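How to set up a practice bin for your picking arm (and get your packers on board)

Posted 8 April 2024 in Shop Floor How-Tos

When we brought a picking arm into the returns room at Hukberg, I figured the hard part would be the programming. Nope! The hard part was 24 people wondering what their shifts were going to look like. So this is how I'd do it if I had to start over tomorrow.

First, get yourself a metal bin with sloping sides, and clamp it down. We skipped the clamp the first week and spent way too long re-teaching positions every time somebody bumped the thing.

Next, let the packers choose what goes in. I mean really let them. They know which items are a pain to grab, and you want a mix of soft, slick, heavy and oddly shaped stuff. Start with six or so and leave a bit of space between most of them. 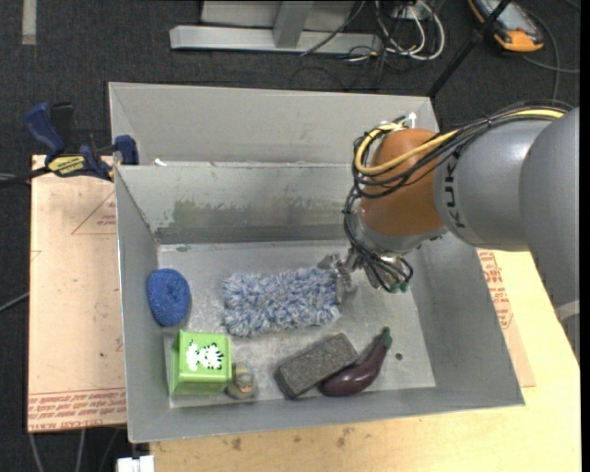
The KUKA arm at the bin, with the duster head by the gripper and the eggplant up front.

Soft, shaggy things like a duster head are worth trying early. Then go for something smooth and curvy (eggplants are great for this), and save the blocky items for when you want an easy win in front of the crew.

Run each item 36 times and write down every drop. We log ours in Stoltero, but a clipboard works fine. Have a packer keep the log, and put that on the schedule as real work with real hours! Squeezing it in over lunch made everybody cranky, me included.

Now the people part. Two of our packers moved over to running the cell, and the rest rotate through it for 2 hours a shift. There's less bending over bins, which everyone likes. There's also more standing around watching for jams, which they don't, so we shortened the turns after over a month of grumbling.

Before you go live, walk everyone through the stop button and the restart steps, night crew too. Our restart sheet has 9 steps and it's taped up by the door. If yours is longer than a page, trim it and try it again with someone who's never run the arm.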